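Borkside Listening Diaries — README

Read before you open the spreadsheets. Short version: paper diaries from radio and podcast listeners, typed up, cleaned a bit, weighted not at all. If you sell ad time and want one number for your rate card, wrong dataset, sorry.

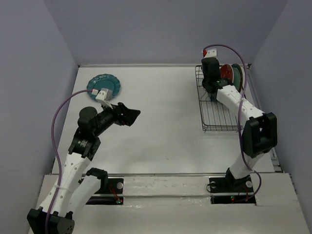
Borkside, Nov 24, 2021

What's in the folder

diaries.csv — one row per listening entry
homes.csv — one row per household, joins on home_id
stations.csv — station codes and names
codebook.txt — what the columns mean, mostly up to date
old/ — the May pilot, don't mix it with the rest

Where it came from

Diaries went out to households in Borkside and the farms north of it. Everyone over 12 in the home got their own booklet. They wrote down what they had on, where they were (kitchen, car, work, shed) and whether they were really listening or it was just on. That last one is the column called attention. It's the reason we bothered with paper, the Vidorar panel meters pick up sound in the room and can't tell you if anyone cared.

Booklets ran for 9 days, the first two are practice and get flagged practice=1. Drop them. People fill in far too much on day one and then settle down.

Typing was done by Sanne Bosman and Leonie Eder. Domenica Schnyder checked station names against the program guides. Krishnamoorthy Kurian wrote the join script and is the person to ask when home_id doesn't match.
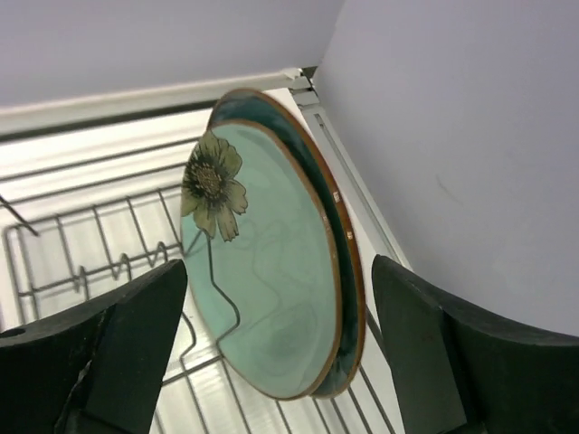
Columns that trip people up

start_time — local time, quarter hours. If the person wrote "after tea" we put it in as blank and kept the words in note. Please don't guess.

station_code — 23 codes. Code 3 was Gruber FM before it changed hands and stayed code 3 after. Same frequency, new name, so yes the trend line jumps. Not an error.

device — radio, phone, computer, tv, other. Smart speakers are under other in the pilot and under computer now. Was a bad call, will be fixed in the next version.

ads_recalled — free text, lower case, spelling left as written. Brand names are all over the place. Heidrun started a lookup table for the colours and spellings of the local car yards but its not finished.

attention — 1 to 5, where 5 is sat down and listened. Blank is not zero!

Known problems

Shift workers are thin. Night entries come from a handful of homes so don't chart anything after midnight.

Teenagers under-report, parents sometimes filled in the booklet for them and you can see it in the handwriting — flag is proxy=1.

Zoso, the podcast app, sent us its own play logs for homes that agreed. The logs and the diaries disagree a lot. We haven't tried to reconcile them and the logs are not in this release.

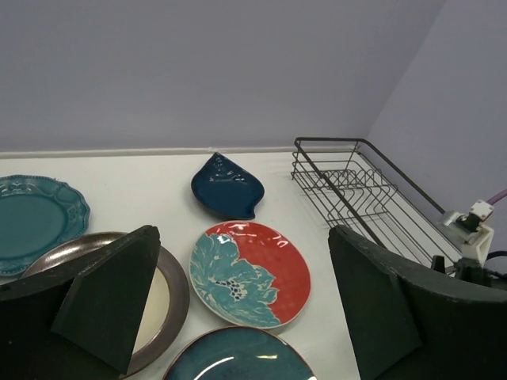
Dishes on the white tabletop, teal plate at the far left.

Use and licence

Fine for teaching, research, local station planning. Not for selling on, and don't try to work out who a houshold is. Postcodes are cut to the first digits for that reason.

Cite as: Wyss, H. and Kurian, K., Borkside Listening Diaries, version 3.

Changes

v3 — practice flag added, station names tidied, proxy flag
v2 — fixed daylight saving mess in start_time
v1 — first release, don't use

Corrections to Heidrun Wyss, with the row id please. Replies can be slow when booklets are coming in.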